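Friday, laundry bay, notebook

Rekha asked me at lunch whether the thing can do a load of wash yet, and I said "sort of," which got the look it deserved. So this is me trying to write down a better answer before Ebuka and Marilou get in.

We did 30 unloading runs this week. My rule for a pass is everything out of the drum and into the basket with no hands from us, and I'm not bending on that (Yeison wants partial credit for a sock on the floor. No!). The door is still where most of our time goes. You and I hook a finger behind the rim and pull and never think about it, but the arms have to find the edge of a glossy black ring that throws reflections everywhere, and the depth numbers go to mush on it.

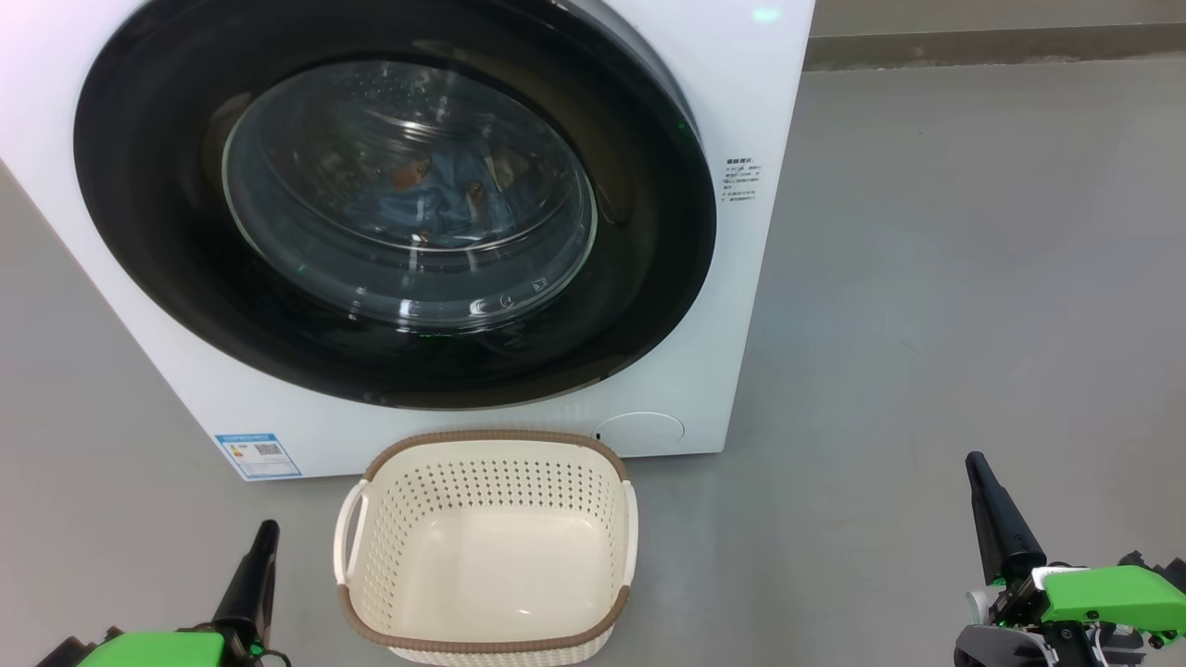
Roxana's idea is to quit looking for the edge at all, drive to a fixed offset from the machine's corner and feel the rest of the way in. I like it, except it means the washer can't wander, and ours creeps on a hard spin. Tape marks on the floor for now. The Poduval house has the same kind of front loader on tile, so whatever we settle on has to survive over there in October too.

Time per load: best run this week was 189 seconds, and I can do it in under 30 with a coffee in one hand. I don't care that much about speed though. If it takes ten minutes while I'm out of the room, fine, that's still a chore I didn't do.
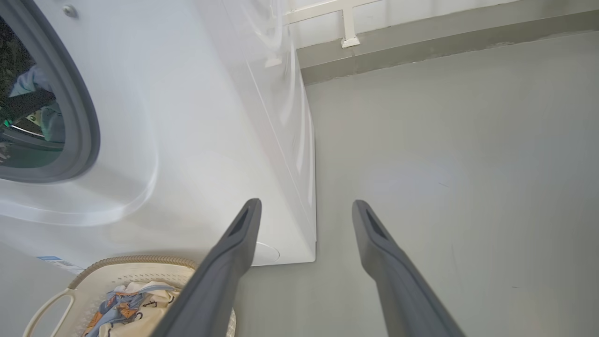

Deciding when a load is finished bugs me more than the door does. The Leltton planner wants a clean yes or no, and cloth doesn't give you one, it flops over itself and hides things. Take a bundle like the cream and light blue one in the basket, with the little orange and brown cartoon figures all over it. Is that one piece or three? I'd have to poke it to tell you, and the planner doesn't poke. Marilou thinks we should ignore the basket and only check the drum. Probably right, annoyingly.

To do: re-tape floor, ask Ebuka about the wrist light, try Roxana's offset thing 48 times with the door only, no clothes.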